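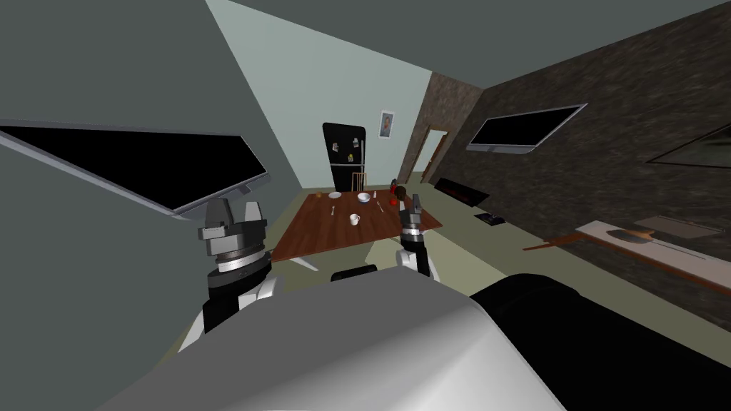

Computer rendering: a big flat-screen TV on a gray-green wall.

FOR IMMEDIATE RELEASE

Grarnska opens a paint and color shop in Clurkstead

CLURKSTEAD, 11/03/2021 – Hi everyone, Renato Durán here, owner of Grarnska. I've been mixing paint out of the back of my brother-in-law's hardware store since May, and I'm thrilled to say we finally have a front door of our own! The new shop is at 2149 Yadav Street, between the shoe repair and the bakery, and we're open now.

If you've ever stood in a big store holding a paper chip up to a ceiling light and hoping for the best, you're the person I opened this place for. Paint looks different in every room (and at every hour, as anyone with a north-facing den will tell you), so we lend out sample boards big enough to lean against a wall for a few days. Take four of them home, move them around, look at them at breakfast and again with the lamps on. Bring them back when you've made up your mind, or when you've given up and want to start over. Both happen a lot.

We're opening with a line of eight muted greens and grays that I've fussed over all summer. They're soft colors, the kind that sit quietly behind a bookcase or a TV and don't shout at you while you're watching a movie. My favorite has a little brown in it and makes old oak trim look great. I painted my own hallway with it – two coats, and then a third by the coat hooks where my kids drag their backpacks.

Those of you who shopped with me at the hardware store will know Sepehr Mahmoudi, and I'm so glad he's come along as our color mixer. He matched the green on my grandmother's kitchen cabinets from a chip the size of a fingernail, and I still can't find the spot where the old paint stops.

"People come in and tell me they want gray, and then we talk for a bit and what they want is green," Sepehr says. "Bring me a pillow or a plate you like. I'd much sooner start from that than from a name on a chip."

We'll also be running free evening classes called Ziteo Nights in the room behind the counter. The first one covers wall prep, which I know sounds dull, but it's where most paint jobs go wrong! We'll go over filling nail holes, sanding glossy walls, cutting in along a ceiling without tape, and what to do about the marks left behind when you move a shelf or a TV bracket. Later classes will cover trim, front doors and painting over wallpaper (short version: please don't, but if you must, come to the class). Wear clothes you don't love. Brushes and rollers are on us.

Seats are limited, so stop in or ask at the counter to put your name down. Reporters and neighborhood newsletter folks are welcome at any class – just let me know you're coming so I can save you a stool.

Press contact: Renato Durán, Grarnska, 2149 Yadav Street, Clurkstead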